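Intro Lab Skills, Section 2
Notes for week 3: glassware, racks, drying
Instructor: Waqas Paracha. Lab desk: Yasir Jatoi, room 298

Carried over from last time: everyone finish the volume table before you come in. If your numbers are in the wrong column just cross out and rewrite, don't recopy the page.

Beakers
Marks on the side are for rough amounts only. Fine for "add water to the line", not fine for anything you'll calculate with. Use the cylinder or a pipette for that. Read at eye level, bottom of the curve. Bend your knees, don't lift the beaker up to your face.

Chips on the rim: stop, don't use it, goes in the broken glass box by the door. Not the trash.

Test tubes
Wash order: tap water, brush, soap, tap water again, then a last rinse with distilled. Brush goes in gently, people punch the bottom out every September. Hold near the top.
If water beads up on the inside wall it isnt clean. Do it over.

Then into the rack upside down. Open end down, round end up, so it drains and dust stays out. Do not stack tubes in a beaker to dry, they knock together and crack.

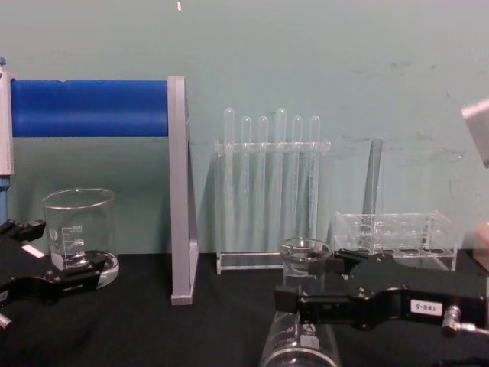 Fig. 1. Clear rack with six tubes, rounded ends up. Graduated beaker to the left.

Tips won't always line up in a row, see Fig. 1. OK for draining. For the heating exercise pick tubes that match, the short ones fill faster and your times will be off.

Right side up = in use. Upside down = washed. Keep to this all term so the next section knows what they're picking up. A dirty tube turned over is worse than a dirty tube left standing.

Bench layout
Glass back from the front edge, a hand's width at least. Racks flat on the table, whole base, nothing under one corner. Tall things behind short things so you aren't reaching over. Notebooks on the side bench please, bags under it.

Labels
Tape + pencil, or the wax pencil. Initials, tube number, whats in it. Marker comes off with alcohol and then you have 14 mystery tubes.

Before you leave
Rack drained, bench wiped, beaker rinsed. Sign the sheet. Missing pieces go on the Floden order form (catalog p. 538), give it to Yasir, he sends it in at 4.

For next time: read the heating section, bring goggles. Short quiz at the start, wash order and which glass to measure with. Pencil is fine.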